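4.2 What the young makers did with the feedback panel

I should say at the start of this section that I went in expecting the feedback panel to be a flop. Karthikeyan Iyengar had built it into Lornell over the winter, and when we switched it on for everyone in February I was fairly sure that people making games on the platform would glance at it once and go back to asking their friends (that's what I'd have done!). The logs say otherwise. Over the study period we collected 1,784 panel visits from 356 makers, and a good many of those visits came late in a build, when there was plenty left to fix and not much patience left to fix it with.

What surprised me most was how people read the comments. Players could leave a note at any point in a game, and the panel grouped the notes by level. We had assumed makers would start with the level that had the most complaints. Mostly they started with level one, read everything in order, and got cross somewhere in the middle. One maker from the Pendgate group told us she read "like it was post", which I rather love, and it made us look again at the way the list was sorted.

Judit Kerekes coded the interviews with me, and we disagreed quite a bit over what to call a "change made because of feedback". If a player says a jump is too hard and the maker moves the platform two days later, is that because of the note? I wanted to say yes. Judit wanted to see the maker mention it, and in the end we used her stricter rule throughout, so the totals in this section are on the low side.

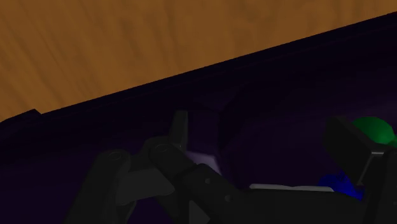

Figure 2. Still from a computer-rendered scene: wooden tabletop and the rim of a dark container.

The Ernmont group behaved differently and I still can't fully explain it. They opened the panel less often but stayed longer, and they wrote back to players far more than anyone else did. Some of that may come down to their club leader, who had used Carré before and was keen on replies. We did ask, but the answers were mostly of the "we just do" sort. I come back to replies in section 5, where we compare the two groups' published games.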